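Lellska "Westesar" LP: which pressing is the quiet one?

groovewall
Trying to sort out the two vinyl pressings of Westesar. Both carry the same catalog number. The first run was 1,330 copies, cut at Kettani. The May repress was 3,000 copies, cut at Lodberg. My first-run copy has a steady low rumble through side B, worst under the organ intro. Matrix ends in 526. Can anyone with the repress compare? 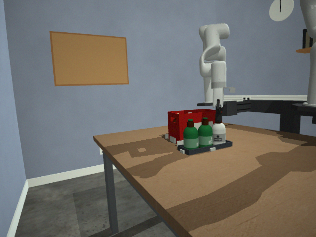 I have ruled out the turntable. Same cartridge and same tracking force on other records, no rumble. Cleaned the record twice.

tapehead_lo
I own both. The rumble is on the repress too, slightly lower in level. It is on the CD as well, so it comes from the master and has nothing to do with the pressing.
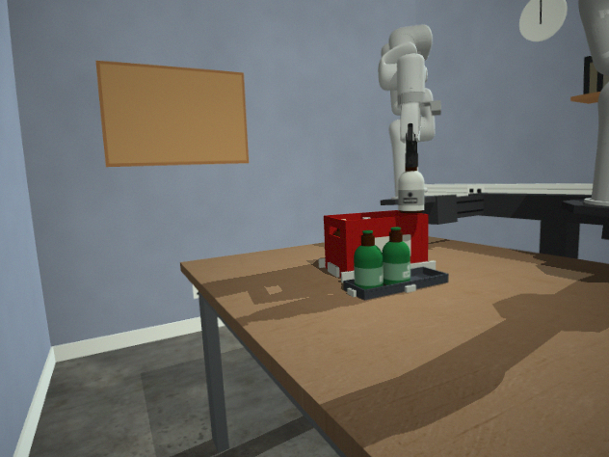 Red crate, white bottle with a gray label

The Lodberg cut is quieter overall by 2 dB. Match levels before you compare or the first run will win every time.

sidechain_b
Disagree. I recorded side B of both at 96k and looked at the spectrum. Below 30 Hz the first run has a clear hump that the CD does not have. What you hear on the CD is the organ blower, which sits higher up. Two separate noises. 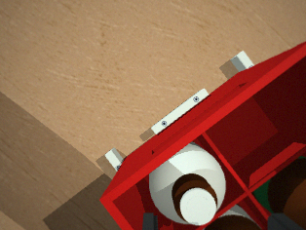
The hump repeats once per revolution, so I would look at the lathe or the plating before blaming the tape.

tapehead_lo
Once per revolution could also be an off-center hole or a mild warp. Did you check a second copy?

sidechain_b
No, one copy of each. It lies flat, but I did not measure the hole.

groovewall
Mine is slightly dished on side A and side B looks fine. I can send a needle drop of the first two minutes if someone wants to run the same plot. Flat transfer, no filter.

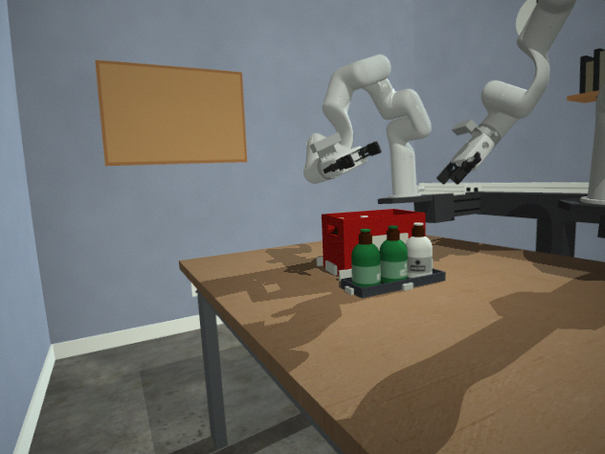 marl_77
Please do. I have a first run with the same 526 matrix and hear nothing unusual, but my phono stage has a subsonic filter that I cannot switch off. That would hide anything under 20 Hz. It would not hide the blower, and the blower is there on every copy I have played.

groovewall
Uploading tonight. I will put both sides in the one file.

Posted 11/22/19 | Contact the moderators | Back to top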